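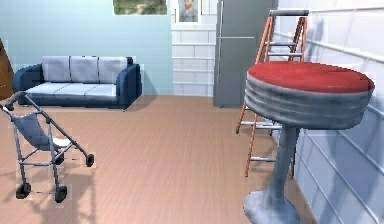

Azlan Siregar doubts that a robot which can cross a make-believe living room has learned much about real ones, and told the students so before they ran a single trial. The Flilbridge robotics club put his remark on the first page of its report.

The club is releasing the results of its spring project, Wukum, a navigation program written by students and tested entirely in simulated rooms. The program has to plan a path across a furnished floor without touching anything, including awkward items such as a stroller with thin metal tubes or an open step ladder. Students ran 1,035 trials between January and March. Each had a limit of 60 seconds.

We are not claiming a breakthrough. Simulated floors are flat and clean, and our rooms have no pets in them. A sofa is easy to steer around. Chair legs, ladder legs and stroller wheels are harder, and the first version of Wukum treated the gaps between them as open road. The second version keeps its distance, sometimes so much that it stops and waits for the clock to run out. The report scores those runs as failures, which two of our own members argued against.

Wukum will be entered in the student division of the Brouwer Challenge, where the final round is also simulated. We think that is a weak spot in the contest. A good score there says a program handles the contest's rooms – it says very little about anybody's kitchen.

The club hopes to try the code on a small wheeled robot at the Flundemau workshop next term. No date has been set, and the robot still needs a working battery. Until then, please read any talk of home helpers with care, ours included.

The full report, with failed runs listed first, is available from the club on request. Schools that want to repeat the trials may also ask for the room files.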